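3장. 침대 위 과일 쟁반 차리기

주말 아침에 이불 속에서 까먹는 오렌지만큼 기분 좋은 게 또 있을까요! 이 장에서는 Wedard 침대 쟁반 세트로 과일을 보기 좋게, 그리고 굴러떨어지지 않게 담는 방법을 다룹니다. 조립이 아직 끝나지 않았다면 2장을 먼저 보고 돌아오세요.

3.1 준비물

- 테두리가 올라온 직사각형 쟁반 (품번 2264)
- 미끄럼 방지 매트 (품번 1502, 별매)
- 껍질이 단단한 과일: 오렌지, 사과, 토마토 등
- 마른 행주 두 장

크기가 조금씩 다른 과일을 섞으면 훨씬 재미있습니다. 큰 오렌지 옆에 중간 크기 오렌지를 붙여 놓고 빨간 과일을 곁들이면, 짙은 색 쟁반에서 색이 확 살아나요!

3.2 자리 잡기

1. 이불과 담요를 손바닥으로 쓸어 평평하게 폅니다. 두툼한 겨울 담요라면 한 번 접어 발치로 밀어 두세요.
2. 쟁반을 침대 가운데에 내려놓습니다. 베개 쪽에 너무 가까우면 몸을 일으킬 때 팔꿈치에 걸립니다.
3. 네 모서리를 차례로 눌러 봅니다. 한쪽이 푹 꺼지면 쟁반을 들고 밑의 담요를 다시 펴 주세요.
4. 매트리스가 많이 푹신한 경우에는 쟁반 밑에 매트(1502)를 깝니다.

참고: 광택 바닥은 빛을 잘 반사합니다. 창가 침대에서 눈이 부시면 쟁반을 조금 돌려 놓으세요.

3.3 과일 담기

1. 과일을 씻은 뒤 행주로 물기를 완전히 닦습니다. 꼭지 둘레에 남은 물도 잊지 마세요.
2. 가장 큰 오렌지부터 놓습니다. 위에서 떨어뜨리지 말고 바닥 가까이까지 내린 다음 살며시 놓으세요.
3. 다음 오렌지를 바로 옆에 맞닿게 둡니다. 둥근 과일은 서로 기대면 한결 얌전해집니다.
4. 빨간 과일은 쟁반 가장자리 쪽에 둡니다. 오렌지 사이에 끼우면 눌리기 쉽습니다.
5. 남은 과일은 빈 곳에 한 겹으로만 채웁니다. 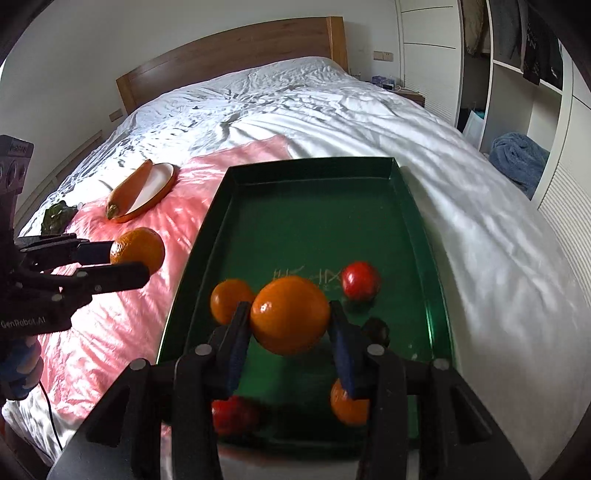 그림 3-1. 침대 위 녹색 쟁반에 담긴 오렌지와 빨간 과일. 왼쪽 테두리 가까이 분홍색 담요 위에도 오렌지가 하나 놓여 있습니다.

담기가 끝나면 쟁반 옆면을 손끝으로 톡톡 두드려 보세요. 과일이 테두리까지 굴러가면 간격을 좁히고, 제자리에서 살짝 흔들리기만 하면 합격입니다! 저희는 쟁반을 꽉 채우는 것보다 한 귀퉁이를 비워 두는 쪽을 좋아합니다. 껍질 놓을 자리가 생기거든요.

주의: 과일을 담은 채로 쟁반을 들고 계단을 오르내리지 마세요. 옮길 때는 과일을 먼저 그릇에 덜어 냅니다.

주의: 칼은 쟁반 위에 올려 두지 않습니다. 깎아야 하는 과일은 부엌에서 미리 손질해 오세요.

3.4 색 맞추기 (선택)

주황색과 빨간색은 녹색 바닥에서 정말 잘 어울립니다. 포도나 자두처럼 색이 짙은 과일은 그늘진 구석에 두면 잘 안 보이니 밝은 쪽으로 옮겨 보세요. 귤이 맛있어지는 11월에는 작은 귤만 한가득 담아도 좋습니다. 방 안에 향이 퍼져요!

3.5 치우기와 닦기

1. 과일을 모두 꺼내고 담요 위로 굴러간 것이 없는지 이불 주름 사이까지 살핍니다.
2. 미지근한 물에 중성 세제를 풀어 부드러운 천으로 바닥을 닦습니다. 글자가 있는 부분은 문지르지 말고 가볍게 눌러 닦으세요.
3. 마른 행주로 물기를 없애고 세워서 말립니다.

참고: 오렌지즙이 담요에 묻었다면 찬물을 적신 천으로 바로 두드려 주세요. 문지르면 얼룩이 번집니다.

교체용 매트는 Goline 부품 목록 2137번 항목에 있습니다. 접이식 다리를 달아 쓰는 방법은 4장에서 이어집니다.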